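From: Hatem Radwan
To: bellamy-manipulation list
Date: February 22, 2020
Subject: Re: [manip] jaw faces and bag grasps

İlker Tokgöz wrote:
> Went through the handheld recordings again last night. By my count
> we have 1,307 usable episodes and the bag class is by far the
> weakest. The tracker is fine until the film starts throwing
> highlights, then the segmentation splits one bag into 7 or more
> pieces. Before we collect anything else I would like to know
> (a) whether we are keeping the current jaws, and
> (b) whether the two-level layout stays in for the Cladex round.
> I don't want to relabel twice.

İlker,

(a) Yes, for now. Mandla printed a second pair with a softer face but the mounting holes came out undersized, and I would sooner not drill them. The pair on the tool has nicks along the left jaw. I measured the closing gap with feeler gauges and it repeats well enough for anything with a rigid wall. Thin film is a separate problem and new jaws won't fix it.

(b) Yes. The rules only say "objects at two heights," so the molded ledge is within them. Current layout, bag on the lower surface and tube up on the ledge:

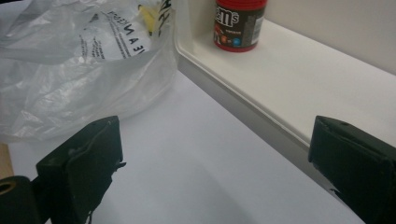 Open jaws, nothing held. M&M's tube on the ledge, bag at left.

Two points on this layout. First, the ledge and the lower surface are nearly the same white, and the front face is only slightly grayer than the top. Any height estimate that depends on finding that edge by intensity will be poor. Fatima's stereo branch handles it better than mine, so please use hers for the labels.

Second, the bag. The printing on it reads reversed or at an angle through the film, and your text detector will return garbage. I suggest turning that stage off for the bag class and keeping it on for the tube, where the logo is a good feature. The yellow item showing in the bag should not get its own label. We agreed on one mask per graspable object in October and the contents of a bag were excluded.

On the splitting: I tried merging fragments by depth continuity with a tolerance of 4,000 microns. It rejoined most of them. It also joined the bag to the left jaw whenever the two were close, so the jaws need to be masked out first. The script is in the Grultitz folder under tools/merge, not yet reviewed.

Still open:
- Hendrik to confirm the jaw stroke limit in the Cladex rules, section 2
- Fatima to push the stereo branch with the fixed intrinsics
- Mandla to reprint the soft pair with larger holes
- İlker to hold relabeling until the first two are closed

I have the bench after the Bolum team finishes with it and will run the tube grasps first. Send me the episode IDs where the split is worst and I'll replay those against the merge script.

Hatem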